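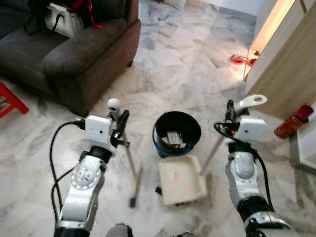 *Fig. 1. Soft next to hard: upholstered sofa, marble tiles.*

Room Sound, week 6 handout. Setbridge campus, May 13, 2024

Carrying on from last time (echo vs reverb). Quick recap then straight into surfaces, we ran out of time in February's group so going faster.

- Echo = one reflection you can pick out. Needs a decent gap after the first sound.
- Reverb = lots of reflections, too close together to hear seperately. The "tail".
- Reverb time: how long the tail takes to drop 60 dB. Write it RT60. Will be on the test.

## What a surface does with sound

Bounces it, soaks it up, or lets it through. Usually a mix. Depends on pitch!! Thin curtain does nearly nothing to a bass note.

Absorption coefficient: 0 = all comes back, 1 = none does. An open window counts as 1.

Stone, tile, glass, painted concrete: very low, close to 0 at most pitches. Heavy carpet with underlay: low for bass, much better up high. Thick upholstery does well through the middle, where speech sits.

Total absorption = area x coefficient, for each surface, then add the lot. Furniture and people get added per item. Don't forget the ceiling, everybody forgets the ceiling. 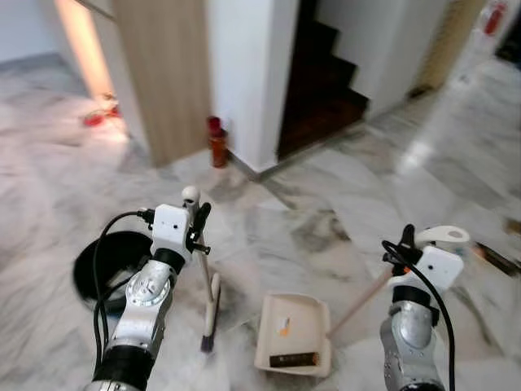
## Worked problem: the Wurstead hall

Old hall, flat ceiling, hard floor. Speech hard to follow past row 8.

1. Volume first. Metres, not feet.
2. List surfaces, look up coefficients at 500 Hz (table on p. 101 of the reader, NOT p. 100, that's the 125 Hz one).
3. Add up total absorption, A.
4. RT60 = 0.161 x V / A
5. Do it again with the audience in. Compare.

Empty comes out far too long for speech. Full is better but still boomy. Why? Clothing is poor at low pitches, same as the curtain.

Fixes we talked about: panels on the back wall first, then ceiling. Rugs help footstep noise more than people expect, bass less then they hope.

## Software

Render for the room model, Marty for the plots. Both on the lab machines. Save in your own folder, the shared one gets wiped.

For next week: pick a room at home, do steps 1 to 4. Clap in the middle and write down what you hear before you do the sums. One page, units on everything.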